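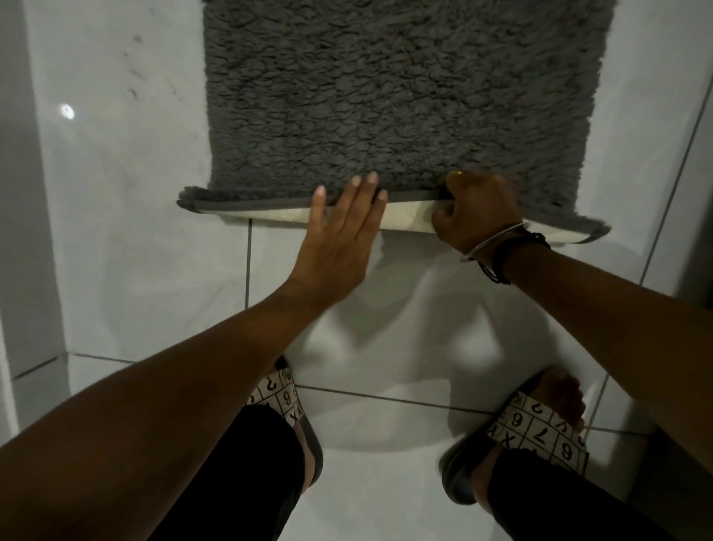

Karim Zoubi

Replacing the interior carpet and finding a water leak in a small hatchback

Background

The project car is a Srour Enska, a three-door hatchback that belongs to the college and is used by the second-year body and trim group. It came from a yard in Holtlow with a good engine and a poor interior. The driver's side footwell smelled of mould, the carpet had gone hard under the pedals and there was surface rust showing on one of the seat bolts. My task was to find out how the water was getting in, stop it, treat the floor and fit a new moulded carpet. I was given a parts budget of 300 pounds and one bay in the Grelwood workshop on Saturday mornings.

I chose this project over the engine options on the list as I had not done any trim work before. Most of the written guides I found for this car cover the engine and the brakes, and the workshop manual gives the interior four pages.

Stripping out

The front seats are held by four bolts each. Three of the eight would not move at first. I soaked them in penetrating oil, left them for an hour and tried again with a longer bar. Two came free. The third, at the rear outer corner of the driver's seat, rounded off and I had to use an extractor socket on it. The battery was disconnected before the seats came out, as there is a belt sensor plug under each one.

After the seats I removed the sill trims, the centre console and the lower belt anchors. The console has two hidden screws under the rubber tray which the manual does not mention. I cracked the rear corner of the console before I found the second one. It has been glued from behind and does not show once fitted.

The old carpet came out through the passenger door. The foam on the driver's side was full of water and much heavier than the other half, so I cut it away from the carpet backing and put it straight in the skip. The passenger side foam was dry and I kept it as a pattern.

Finding the leak

I had expected the door seal to be at fault, and so had everyone else in the group. I tested it by closing the door on a strip of paper at intervals along the seal and pulling. The paper gripped all the way round except at the bottom front corner, where it was slightly loose. I then ran a hose over the closed door for ten minutes with a dry towel along the sill. The towel stayed dry.

The next test was the windscreen. With the hose running along the bottom of the glass, water appeared inside after roughly 25 seconds, coming down the bulkhead behind the pedal box. I took off the wiper arms and the plastic scuttle panel. The drain at that side was blocked solid with leaves and grit, and the water was filling the tray until it reached the heater air intake and spilled over. There was also a grommet missing where a cable had been passed through, probably for an old radio or alarm.

I cleared the drain with a length of trimmer line and then rinsed it through. The hole was closed with a new rubber grommet and a bead of sealant. I repeated the hose test for twenty minutes on the following session and no water came in.

Floor treatment

The rust was lighter than I had feared. Most of it was on the seam next to the sill, in a strip 140 mm long, and there were a few spots round the seat mounting. I wire brushed all of it back to clean metal and tested it with a screwdriver - it did not go through anywhere. The bare areas had one coat of rust converter, two of zinc primer and one of stone grey topcoat. I left the paint a full week before putting anything on it.

I also replaced the sound deadening pads on the driver's side. The old ones had lifted and were holding water underneath. The new pads are self-adhesive and need a roller and some heat to follow the shape of the floor. I did not get the first one hot enough and it lifted at one end, so it was taken up and done again.

Fitting the carpet

The new carpet is a moulded tufted type in charcoal, bought as a two-piece front set. It arrived folded in a box and had set in its creases. I laid it out over the bonnet in the workshop for a morning with a fan heater nearby, which took out most of them. One crease near the tunnel is still faintly visible.

New foam was cut from sheet, using the passenger side piece turned over as the pattern for the driver's side. This was only partly successful. The two footwells are not a true mirror of each other because of the rest for the clutch foot, and I had to trim it three times.

The carpet went in loose with no holes cut. I worked it down from the tunnel outwards, then felt for each bolt hole from above and pushed an awl through from underneath where I could reach. Each hole was cut as a small cross with a sharp knife. I was told not to use a drill, as it can catch a loop of the pile and pull a long run out of it.

Costs

The carpet set was the largest item. Foam and deadening pads together came to 55 pounds. With paint, sealant, the grommet and a set of new seat bolts, the total was within the budget, and what was left paid for a pair of rubber mats.

Problems and things I would change

I spent too long on the door seal at the start. The scuttle drain should have been looked at first, and it takes a few minutes to check with the panel off.

I did not photograph the wiring under the console before unplugging it. There are two white plugs of the same size, and I had them the wrong way round, so the interior light came on with the rear screen heater switch. Labels would have avoided this.

The bottom front corner of the door seal is still slightly loose. It does not leak at present. I have noted it on the job card for the next group, along with the part number for the seal.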